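Bedside jobs with a robot arm - house rules and how to run one

Nautiyal room notes, part 4. Last edited December

Bedside table work looks easy on paper. Small table, phone, remote, done. Then the arm catches a phone cord and you spend your afternoon resetting everything. These are the rules we run by at Nautiyal for hotel room jobs. Some came from the Lolham crew, most came from getting it wrong. Use them as a checklist, change what doesn't fit your setup.

What you need first

- Stop button within reach of the operator. Not on the bed, not behind a door.
- Speed limit set in the controller. Don't rely on a slow hand.
- Room sheet (which outlets are live, what's on the table, where it goes back)
- Tape for the floor line
- A second person for the first run in any new room

Step 1. Walk the room with the arm off

Power off, brake on. Look at the table from both sides. Look at the gap between table and bed, and the gap between table and wall. Then find every cord and follow it with your eyes all the way to the plug. Phone line, power, anything else. If you can't see where a cord ends write "unknown" on the sheet and treat it as live.

Check the wall plates too. Anything with a button or a light on it gets a keep-out zone. We had an arm press a call button once in Pidow, at night, and the front desk was not happy.

Push down lightly on the table edge with one hand. Does it rock? Then the arm doesn't press on it. Simple as that.

Step 2. Set the zones

Three zones is enough for a bedside job:

Work zone - the tabletop, plus a hand's width above it.
Slow zone - everything from the bed edge to the wall. Half speed or less.
Keep-out - wall plates, headboard, pillows, any cord that hangs free.

Put the keep-outs in the controller AND on the room sheet. If they only live in the controller then whoever takes over the next shift doesn't know about them. Soft stuff counts. Fabric snags, and a snagged pillow takes the lamp with it, or the phone, or both.

Step 3. Approach from above, then stop

Bring the arm in over the open side of the table, not over the bed. Stop above the tabletop. Full stop, count of two, look at the cords again. Only then go down.

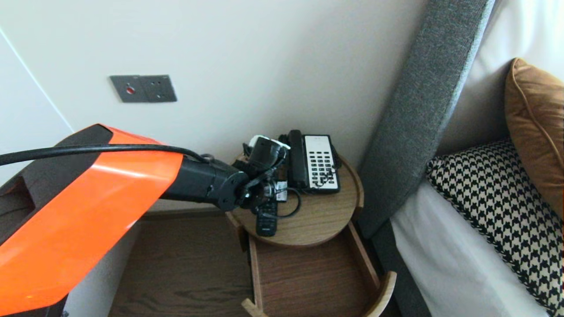

The pause feels like a waste of time and people skip it by the second day. Don't. Most of our cord snags happened on the way down, with the operator watching the object and not what was next to it. Say out loud what you're about to touch. "Remote." "Handset." Sounds silly, works fine.

Order of work matters as well. Loose things first, corded things last. A remote can be picked up and set down anywhere. A desk phone can't, it has a coil on one side and a line out the back, and both of them pull.

Rules for corded phones:

1. Never lift the base by the handset.
2. Never drag. Lift clear or leave it.
3. Coil stays on the tabletop side, so its not hanging where a finger can hook it.
4. If the line goes tight, stop and back out the way you came in. No sideways moves.
5. Put the phone back and check for a dial tone by hand. The robot does not get to decide that the phone works.

Step 4. Going low

Some jobs take the gripper down past the tabletop, for a drawer or something on the floor. This is where the wrist view earns its keep, the head view is mostly blocked by the table by then.

Close the fingers before you go below the tabletop. Closed fingers make a smaller shape and don't hook on much. Open again only when you are at the object.

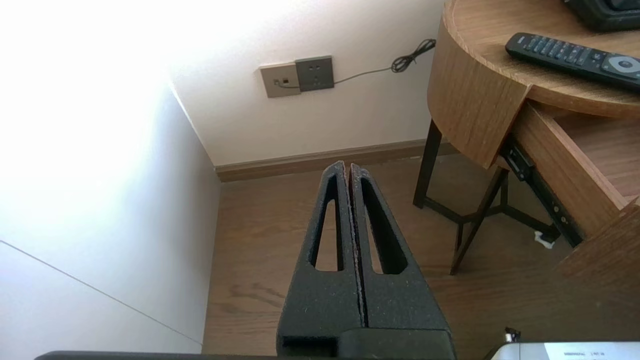
Wrist view, fingers together, drawer open on the right. Check the cord along the back wall before moving in.

Drawers get their own rules. An open drawer changes the map - your safe path from two minutes ago may now run straight through it. So:

- Open drawer = slow zone gets bigger. Update it before the next move.
- Pull straight along the slide. Any twist and you stop.
- Don't park the arm over an open drawer.
- Close it before you work on the tabletop again, unless the job sheet says leave open.
- Scraps on the floor get picked up by a person at the end. Not worth a low move near the table legs.

Step 5. Speed and force

Our limits are boring on purpose. Start new tasks at 20 percent speed. Stay there for 20 clean runs, then you may go up to 50 percent. We never go above that next to a bed. A clean run means no touch on a keep-out, no cord moved that wasn't ment to be moved, and no manual stop. One bad run and the count starts over. Yes, from zero.

The Fumham site logged some 1,000 runs this way before they asked for a change, and the change they asked for was a better room sheet. Fair enough, the old one was bad.

Force limit: as low as the job allows. If the gripper can't lift the thing at the low limit, look at the grip before you touch the number.

Step 6. Back out and reset

Arm up first, then away. Never away then up. Park it clear of the table and the bed, brake on, then you walk in. No reaching in while it's live, not even for a quick fix of a cord. Especially not for that.

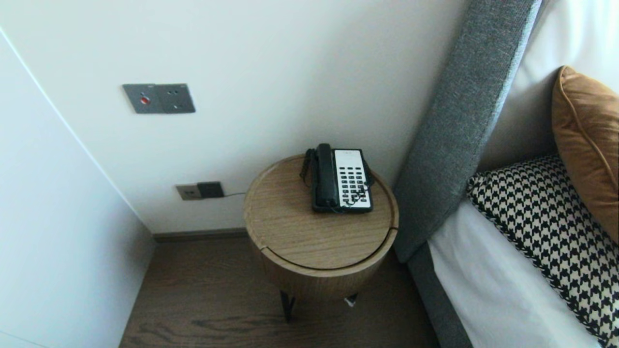
Now do the reset against the sheet. Table square to the wall, legs not standing on a cable. Plugs fully in. Handset seated all the way down, a handset that's slightly off means the room can't get calls and you won't hear about it till later. Bedding gets a quick look for marks. Drawer shut.

Then write the log while you're still standing there:

- Room, start time, end time
- Speed setting
- Any stop, who pressed it, why
- Any contact with wall, bed or cord, even a light one
- Anything left different from how you found it

"No problems" is not a log entry. Write what you did.

When to call it off

Stop the job if a cord has moved and you don't know when. Stop if either view goes bad, blurry or frozen or washed out so you can't see an edge. Stop if someone comes into the room, and don't restart until they are behind the tape. And if you and the second person disagree about whether it's safe, the answer is no for that run. Talk about it with the brake on.

Old sheet versions are still in the Pidow folder, please dont print those. Use the one with the cord column.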